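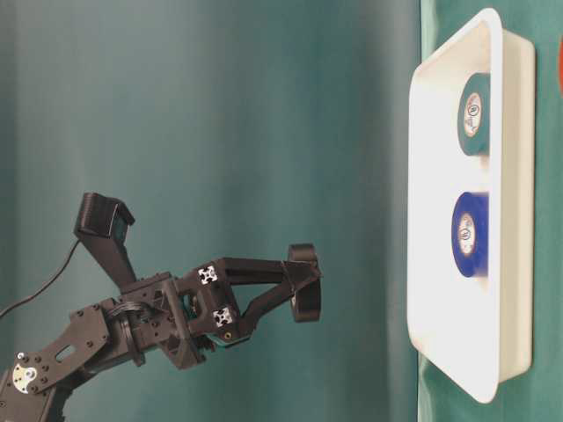
Bank repairs on the Trenow stretch resumed in January and 10 of the 30 planned pegs are now open to members. Each peg has a timber front board, a gravel surface and a steel bracket at either end. The replacement brackets are flat black plate with small round holes and one elongated slot, and the slot allows the board to be reset after winter movement. The remaining 20 pegs lie downstream of the Bellness footbridge, where access depends on river level.

Stocking. 2095 juvenile roach were released into Su Pool under the existing permit. No losses were recorded in the first fortnight. Scale samples will be taken in the autumn.

Participation. 117 juniors have registered for coaching against the grant condition of 100. Sessions at Grokirley use barbless hooks and club tackle only.

Spending is within the approved budget, apart from gravel haulage, for which a transfer from the signage line is requested.

Jhonatan Carhuamaca
Fisheries Officer
May 1, 2025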